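Setting up your family history book in Flostance

I put this part of the guide together after laying out my own book on the Ejigu family, so it follows the order I wish I'd used - dates first, chapters second.

1. Open Flostance and pick New History. Give it a working title. Mine was just "Ejigu, draft."

2. Set your start and end years. I'd stay under 100 years for a first volume.

3. Add your sources before you write a word. Letters, church registers and ship lists each get their own card.
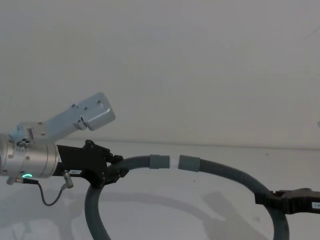 One reader wrote back that census pages should go in first, as the ages on them help you catch mix-ups between cousins. Fair point, and I do it that way now.

4. Link every claim to a source card. Two cards are better than one, especially for birth years.

Note: old spellings count as separate names until you merge them. I had 19 versions of Plavirach, the village my chapters start in, and merging them took me a whole evening!

Caution: merging can't be undone. Save a copy first (File, then Save Copy).

5. Sort your cards into chapters. I ended up with 5, and the one on the Brillness mill ran much too long.

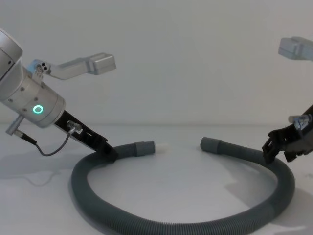 6. Run the timeline check. It flags anybody who marries before they're born, or signs a deed after they've died. Fix the red flags now and leave the yellow ones for later - most of mine were only missing months.

7. Print a test chapter and read it on paper with a pencil handy. Mark any date that has no source number next to it, then go back to step 4 for those.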